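Bench tech wanted for our gripper cell at Stolton (part time, August start)

Hi, I'm Trinidad, and I look after the cell we call Brurura. It's one arm with two white plastic fingers, and it picks up black cubes over 600 times a shift. I love it dearly, but I need a second pair of hands!

You'd be swapping fingers every 220 hours, wiping down the pads, re-zeroing the grip and running 100 test picks before handing the cell back. Ezequiel Barroso does the wiring, so you can leave the cabinet to him - he prefers it that way.

A good hold has a finger on either side of the cube and the top face left clear, and you'll get an eye for it pretty fast.

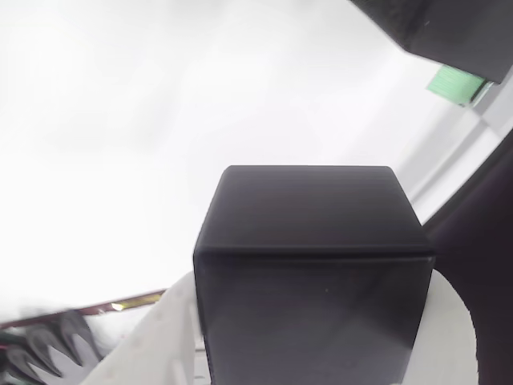
How to apply

Write me a few lines about something you've fixed (a bike counts). Drop it at the Clidel desk or mail it to Box 689, Stolton, marked "Gripper". Mornings only, done by noon.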